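**Taltcombe's repair day is back this September**

I'm Firdevs Ekinci, and I get to tell you that the Taltcombe Repair Day returns to Fladutholm Hall on a Saturday in September, doors at 9 in the morning! Last year you brought us 193 broken things (toasters, mostly, plus one very stubborn accordion) and we sent most of them home working.

We've got more room this time. Akbulut, the hardware store on Mill Street, is lending us 6 extra benches and giving $900 for parts, so please go buy your screws there.
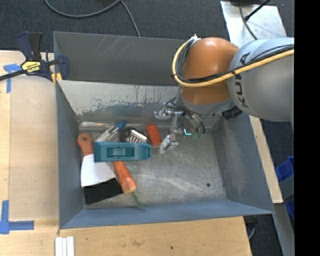
*A gray metal bin with plenty of scuffs on its inside walls.*

Entry is free and you can bring up to 3 items each. Lamps, bikes, zippers, radios, all fine. No microwaves, please! My friend Fadime Tatlı is running the sewing corner again, and she'd love your spare buttons if you have a jar sitting around.

Press are welcome any time before noon. Ask for me at the front desk and I'll find you a coffee and somebody to talk to.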